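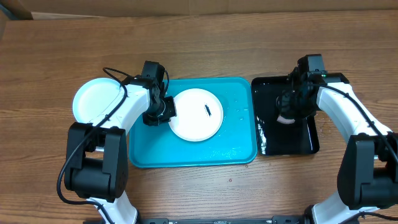

2024-12-10

Started the wet cell before the heating had caught up with the room. Cold joints on both arms, so I let them run the slow warm-up before touching anything. Left arm went through it without complaint. Right arm stopped on a following error at the second move, same joint as last week, cleared on reset and did not come back. Wrote it in the fault sheet anyway.

The main job today was the right gripper. Since Friday it has been closing late. The command goes out, the motor current rises as it should, and the fingers arrive behind where they are supposed to be. On a dry plate this makes no difference. On anything small and soft it means the pick is made with the fingertips and the piece rolls out during the lift. Plisance wants the small soft pieces, so it has to be fixed.

Took the fingers off first. Film of dried water scale on the slides, whitish, heavier on the inner faces. This is the tap water. I have asked for filtered and been told it is in the February order. Cleaned the slides with alcohol and a nylon brush, let them air dry, put on a thin coat of the food-safe grease from the Bradik kit and worked the fingers by hand until the drag evened out. They moved better, still not well. There was a tight spot near the closed end.

Opened the motor block. No water inside, which was my worry. The seal on the front face had taken a set and was sitting proud at one corner, enough to rub on the carriage. Swapped it for the last one in the drawer. Tight spot gone. Ordered more seals. The Bradik parts page still lists them under the old gripper, so whoever does this next should search by the seal and ignore the assembly number.

After reassembly, the zero was off, as expected. Ran the finger homing with nothing in the jaws, then again with the gauge block in, and saved the offset. I did this the long way. Last time I used the quick routine the saved value did not survive a power cycle and I lost a morning to it. Powered down, counted out the capacitors, powered up. Offset still there. Green light back on the block.

Cables next. The left one has been running in a wide loop over the upper link and then hanging down beside the joint. I do not like how it hangs. It has never snagged, and when I tried shortening it in the fall the connector at the gripper started dropping out with the wrist fully turned. So the slack stays. What I did today was check the jacket where it passes over the edge of the link. Slight polish on the outside of the bend, no cuts, no flat spot. Flexed it by hand with the status page open and saw no dropped packets. The right cable lies closer to its link and needed nothing more than a wipe.

If the left one ever does catch, it will be during a low reach across the table with the elbow out. I have put a note in the motion file to that effect. A proper fix is a swivel at the wrist. Catriona has a drawing for one. It needs machining time at Bullton and Bullton is full until after the break.

Rail. All fasteners checked with the torque wrench at 4 Nm. Two on the left-hand base took a little movement before the wrench clicked, the rest were where I left them. Marked the two with paint pen so that I can see whether they walk. If they do, I will pull them and use thread locker. I held off today for the reason that I may need to shift that base outward by one hole pattern before the next set of trials, and I would sooner not be chipping the stuff out of the threads.

Then the table itself. It has taken water along the working side and the grain is standing up slightly between the trays and the rail. Not enough to tip a plate. I sanded the worst of it by hand, vacuumed twice, and wiped on a coat of oil. This should have been done before the wet work started. The original plan was for a steel top and I still think that is right, but the steel top threw glare all over the overhead view and the wood does not. Pringle's suggestion of a rubber mat was tried in the fall as well. The trays grip it so well that the arms cannot nudge them straight, and a tray that is a little out of true stays out of true for the whole run.

Layout put back to the standard: white plate left, blue tray center with the second plate on it, black tray on the right, nearly touching the blue. The temptation is to open the gap up between the two trays so that the arms have more room. I did that in the summer and the right arm began treating the gap as a place to put things. Leave it narrow.

Recalibrated the camera to both bases. The right one had shifted more than I expected for a job where the base was never unbolted. I suspect the earlier number was bad, going by the date on it and who was in a hurry that day (me). Residual now is 0.4 mm left and a little more right. Good enough for plates. For the small pieces I would like better, and the limit there is the fingertips, which are wearing on one side. The left pair was changed recently and is even. The right pair is due. I have one new set and am saving it for after the trials with the gritty cleaner, which will eat whatever is fitted.

First wet run after lunch. Filled the spray bottle, wetted both trays and let the water stand in the low edge of the black one as usual. The test is the normal sequence: left gripper to the rim of the plate, right gripper to pick the soft piece and hold above the black tray. I watched the closing time on the right. 93 ms to contact, against a target of 100 or under. Before the seal change it had drifted well past that. Ran it until I was bored, no lost pieces, no late closings. Then one lost piece, and on review of the log the closing time was fine and the pick point was off to the side. Different problem. It goes on the vision list and not on mine.

Grip force on the left needed turning down. With a wet rim the plate was being pinched hard enough to skate on the tray before the lift. Lowered it in small steps from 26 N to 19 N. At 19 N the plate stays where it is and still comes up without slipping. Saved this as the wet profile and left the dry profile alone. The two profiles have names that differ by a single letter. I have renamed them. Anyone with an old script that calls the wet one will get an error, and that is better than it silently loading the wrong force.

Drips. Wherever the right arm holds a wet piece, water comes down the fingers and some of it travels back up toward the block when the wrist tilts. That is how the scale gets onto the slides. I cut a strip of thin silicone and wrapped it around each finger as a drip ring, just under the mount. Crude. It shed water properly on the bench with the wrist tilted through its full range. In the run it held for the first part of the afternoon and then one ring crept down toward the tip and had to be pushed back. Needs a groove. Added to Catriona's drawing pile with an apology.

Catriona Imrie came by at four to look at the closing trace. She thinks the remaining ripple near the end of travel is the grease bedding in and will settle overnight. I think it is the fingertip wear. We agreed to record another trace tomorrow with the arm cold and compare before anyone takes it apart again.

Shutdown: both arms parked high, grippers open, brakes confirmed by hand. Trays emptied and dried, plates stacked on the shelf. Wiped under the rail, where water collects and then runs to the fasteners. Compressed air around the slides from the outside only, never from the cable side. Fan left on low, pointing across the table and away from the blocks.

Open items, copied to the board:

Seals for both grippers, ordered today, no delivery date.

Paint marks on the left base, look at them after the next full day of running.

Drip ring with groove, with Catriona.

Filtered water, February.

Right fingertips, fit the new set after the gritty cleaner trials.

Right arm following error, second move of the warm-up. If it shows again tomorrow I will pull the joint log and send it to Bradik with the serial number. They asked for room temperature last time and I did not have it, so there is now a thermometer taped to the side of the rack.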